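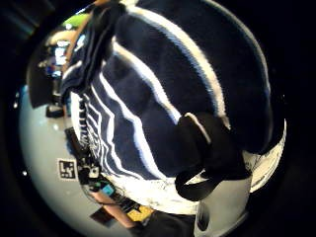
What does Linik cover? Clothes handled on or beside a bed: picking a garment up, spreading it, folding it and putting it on a pile.

Version 19, 9 Sep 2026. Maintained by Ulises Yupanqui for the Apaza home tidying series.

Contents
725 folding sequences, 33 garments, one bedroom. Each sequence has a short text note giving garment type, main color, pattern and fold style.

Garment labels
shirt, knit, trousers, strap, other. Striped items carry the extra tag "stripe". A strap attached to a garment is labeled separately – earlier versions merged the two. Where clothes overlap, the upper one is labeled first. Bags left among the clothes go under "other".

Surroundings
Bedding is labeled by pattern only. In the views from above the bed, a striped shirt lies crumpled on a floral duvet with a black garment over part of it, and cables and small devices are to the left. Cables are tagged "clutter" and have no fold notes.
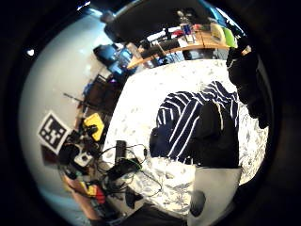
Édgar Henao wrote in to ask that half folds be split from sleeve-in folds, as he sorts shirts by the second kind and had to reread 40 notes by hand to find them. The split is planned for January.

Known gaps
No socks. No hangers. Fold style is blank for knits added before version 19.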